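Notebook, December, starting 9:40 in the morning

Carrying on with the produce bagging work for the Clomstead set. Same pink plastic basket, same toy fruit, clear bags. Yesterday's pages covered paper bags and I don't plan to go back to those before the holidays.

What I want out of this week is a settled way of laying out the basket and the bags so that anyone can set the table up and get the same starting point. At the moment the setup depends on who is in. Two of us put the basket in the middle, one puts it nearer the front, and the notes don't say which is right. From today it goes near the center of the marble top.

Bags

There are two kinds in the drawer. The Estis ones are thin and cling to themselves, and the mouth has to be rubbed between finger and thumb before it will open. The Ugwu ones are a little stiffer and open with a puff of air, but they hold every crease from the pack. I tried both by hand before doing anything else, ten minutes with each. The Estis bag closes down around the fruit better. The Ugwu bag stays open longer, and for filling that matters more.

Order number for the Ugwu bags is 3327. The box says 177 left, in marker, not my writing. I have taken 40 out and put them in the shallow tray so the box can stay shut. The bags pick up dust if the lid is left off and then they look gray under the lights.

Storing them flat helps. The ones that had been stuffed in sideways had a fold across the bottom corner that would not come out, even after I ran a hand over it on the edge of the bench. I put those at the back for practice.

Fruit

Wiped everything down first thing with a damp cloth and a drop of dish soap. Some of the pieces had tape residue from the old labels. Cooking oil on a paper towel took it off, then soap again to get rid of the oil. Any oil left on and the fruit slides around in the bag and ends up all in one corner.

Large pieces go at the bottom of the basket, small ones on top. I had this the other way around last month and the small ones kept working their way down between the big ones, so reaching them meant emptying half the basket. Don't heap it above the rim. A heaped basket looks nice but pieces roll off as soon as anything brushes it, and then they go across the marble and onto the floor.

Table

The brown marble is hard to read a bag against. A clear bag lying flat on it nearly disappears apart from where the creases catch the light. Held up next to the basket it is much easier to see, with the pale walls behind. So bags get hung before filling, to the left of the basket, with the bottom corner just above the tabletop.
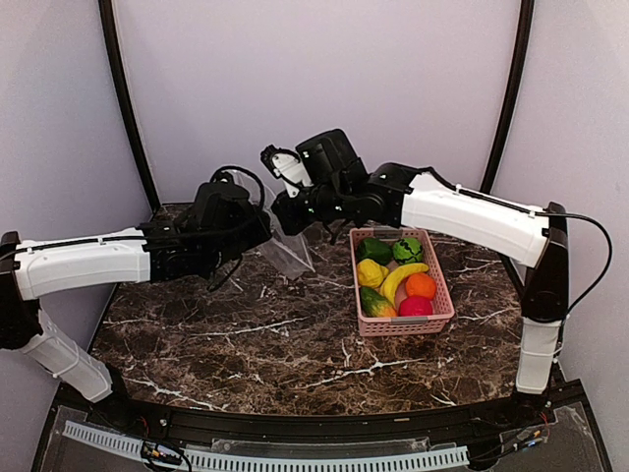

Filling by hand, for comparison

Did this at the side bench after lunch, standing, one bag at a time. Steps as I ended up doing them:

1. Open the mouth fully and fold a narrow cuff outward, 2 fingers wide.
2. Hold the cuff on the side away from the basket.
3. Put the first piece all the way down to the bottom and let go there. Dropping it from the top pulls the cuff in.
4. Add the rest, big before small.
5. Unfold the cuff, gather, one twist. No ties for now.

The cuff makes more difference than which bag it is. Even the Estis bags are fine with a cuff. Without it the mouth falls shut after the first piece and you need a third hand.

To do

Ask Pitosstead whether they sell the same bag in a shorter length — these are deeper than we need and the top third is just in the way.

Mark the basket position on the marble with low-tack tape. Try a corner under the basket first and check it leaves nothing behind.

New cloth for wiping the fruit. The old one sheds.

Stopped at 4:15. Tray refilled, box lid on.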